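How to Compare Two Hand-Held Grippers Before You Commit to a Pair

Oct 13, 2021

If you have ever bought a set of hand-held grippers on the strength of a nice product page and then found out a week later that your wrists hate them, this page is for you. I went through that in August, and by the end of it I had a little routine that I now run every time a new pair comes through the door. It takes an afternoon, you don't need a robot arm for any of it, and the only special equipment is whatever camera and tracking setup you already use for recording.

I'll be talking about two models, the Rakness and the Plonder, but the steps work for any pair you can close with your hands. My friend Oratile Kekana has used the same routine on a set of printed grippers of her own design, and she only changed the objects.

What you need

Both sets of grippers, with their marker cubes fitted
Your usual harness and head camera
A kitchen scale
A soft cloth, a cardboard box, a plastic cup and something thin like a bank card
A notebook (a paper one, please, your hands will be busy)

Step 1: Weigh them as you will use them

Put each gripper on the scale with its cube and any cable attached. The bare weight is what sellers like to print, and it isn't what your forearm has to hold up. My Plonder came to 436 grams all dressed up, and I felt every one of them by the end of the day. Write the number on a bit of tape and stick it on the handle so you don't have to look it up again.

Step 2: Check that the cubes stay in view

Put on the harness, start the tracker, and hold both grippers out at the height you normally work. Now move slowly. Reach forward, reach down toward the floor, cross one hand over the other, and turn your wrists as far as they will comfortably go. Watch the tracker output, or have somebody read it out to you, and note each pose where a cube drops out.

Do this with one hand close to your body and the other stretched out, too. That is the pose people forget, and I think it matters more than any other, as so much real work is done that way — one hand waiting, the other one busy.

Step 3: Run the cloth test

Cloth is my favorite test object, and if you only have time for one, make it this one. Drop it in a heap, pick it up with one gripper, carry it across to another spot and let go. Do 75 pickups with each model. I know that sounds like a lot! The first ten or so tell you very little, though, and it's only once you stop concentrating that the gripper starts to show its manners.

Give each pickup one of three marks: clean, second try, or dropped. Keep your elbow moving the way it would on a real task, and try at least a few reaches beside a piece of furniture, where you can't come at the cloth from every side.

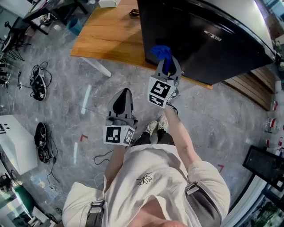
Cloth test, right hand: blue cloth held in the right gripper, left gripper free, a marker cube on each.

Step 4: Swap hands and do it again

Most of us are kinder to a gripper in our good hand. Repeat the cloth test with the other one and keep those marks on a separate page. With the Rakness my left hand did nearly as well as my right. With the Plonder it didn't, and I blame the trigger, which sits a bit far forward for a small hand like mine.

Step 5: Box, cup and card

These go faster. Ten tries each is plenty. For the card, lay it flat on a table and see whether you can get it up without sliding it to the edge first. Neither of my pairs could do this reliably, so don't be discouraged if yours can't either.

Step 6: Sleep on it

Write down which pair you'd choose, then close the notebook and look at the marks the next morning. Elmarie Makhubela, who talked me into this step, changed her mind both times she did it. I stayed with the Rakness. If your objects are heavier than mine you may well land somewhere else, and I'd love to hear about it in the comments, especially from anyone who has tried softer finger pads on the Plonder.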